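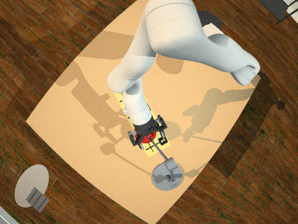

Curkari pick and place add-on – worth paying for?

Posted in: Simulation and offline programming

palletjack
I've been on the Curkari trial since the start of March and have to decide whether to put it through as a purchase. For anyone who hasn't come across it, it's the package that sits on top of your simulator and gives you ready-made tabletop cells, with an arm, a gripper, some props and a script that shuffles everything and runs the picks. You can set the floor, the table, the lights and so on, or let it choose.

What I want to do is test grasp code before it goes anywhere near our real arm. We do small mixed parts, nothing heavy. So far I've had one batch of 500 picks through it overnight and it finished without falling over, which is more than I can say for what we had before.

Has anyone used it for longer than a trial? I'm mostly interested in whether the results carried over to a real cell.

mrs_torque
We had it for a year and didn't renew. The setup is quick and the scripts are tidy. The contact model was our problem. Rounded parts would sit in the fingers in the simulator and then slide straight out on the bench. We ended up turning the friction down by hand until the failures looked like ours, and at that point I couldn't see what we were paying for.

If your parts have flat sides you may never notice.

Babar Paracha
I do use it, and I'd say buy it, with one condition. Don't use the default friction. There is a page in the manual on matching it to your finger pads and hardly anyone reads it. You do a tilt test with a part on a bit of pad material, put in the angle where it slips, and the numbers come out far closer. It took me an afternoon.

The thing I like is the shadows. Our camera pipeline was fine in flat light and useless as soon as the arm threw its own shadow across the part. Curkari lets you put in several lights, so you get the arm's shadow lying on the table from more than one side. We found two bugs in our segmentation that way.

mrs_torque
We did the tilt test. It helped on the straight picks and not on anything where the part rolled as the fingers closed.

Babar Paracha
Fair enough. What version was that? The contact solver was changed in the last big update and I only started after it.

mrs_torque
Before it, then. I can't speak for the new one.

gantry_ken
I don't understand the appeal of all the random furniture. Plank floors, patterned strips, lamp stands with bits lying on the base. My real cell has a grey table and a guard round it. Why would I spend computing time on a wood floor?

palletjack
You can switch it off, Ken. There's a plain cell template. I left it on because we move the arm between benches and the background is never the same twice.

Babar Paracha
Same reason here. A model trained only on the plain cell picked up the edge of the table as a part the first time we moved it. With the clutter turned on it stopped doing that. I don't use the full setting, though. There is a slider, and I keep it at 40.

gantry_ken
All right, I can see it for a moving bench. For a fixed cell I'd still call it decoration. I use Barbier, which has no clutter at all and costs less. It does reach checks, cycle times and collisions, and that's the list of things I need.

widgetry
Barbier and Curkari don't really do the same job. Barbier is for laying out a cell. If you want camera images out of it you get one fixed viewpoint and that's it, unless they've changed it. I tried Barbier first and went to Curkari when I needed pictures from overhead with the arm partly in the way.

On the subject of the arm in the way, has anyone found a good setting for that? With the wrist straight over the part, the gripper body hides half of it at the moment you want to check the finger position. My red test piece is nearly always covered at the top.

Babar Paracha
Move the camera out to the side and leave a second one overhead. In the cell file you can list up to 5 cameras and it renders them all from the same run. It does slow things down. I use two.

widgetry
Thanks. I'd only been editing the first entry and wondering why nothing else showed up.

palletjack
Useful, I'll try that as well. What about the price? I was quoted for a single seat and told the batch runner is extra above 1,000 picks a month. I'd get through that in a couple of nights.

mrs_torque
Yes, that was the other reason we left. The limit only applies if you run on their machines. If you run it on your own it isn't counted, but they don't put that on the price page and you have to ask for the local licence.

palletjack
I was not told that. I'll ring them.

Mendarier_fan
You could look at Mendarier as well. It's slower and the menus are a mess, but the contact handling is good with round things, and there is no limit on runs. The gripper library is small. If your two-finger gripper has linkages you'll probably have to build it yourself, and that took me most of a week.

gantry_ken
A week of somebody's time costs more than the seat.

Mendarier_fan
Depends on who the somebody is – I did mine in the evenings.

palletjack
Update for anyone reading. I rang, and the local licence does exist at the same price as the hosted one. They've extended my trial so I can test it here. I did the tilt test this morning with our own pads and I've started the batch again with the new friction figure. I've put a rounded part in as well as the square ones, because of what mrs_torque said. Two cameras, clutter at 40.

If the round part behaves I'll buy one seat. If it doesn't I'll have a go with Mendarier before deciding.

mrs_torque
Please post the failure numbers for the round one either way. I'd go back to it if the new solver is better.

widgetry
Seconded. Also, if you use the Ullance plug-in for logging, turn it off for long batches. It filled my disk.

palletjack
Will do, and I do use it, so thank you. Going to check the disk now.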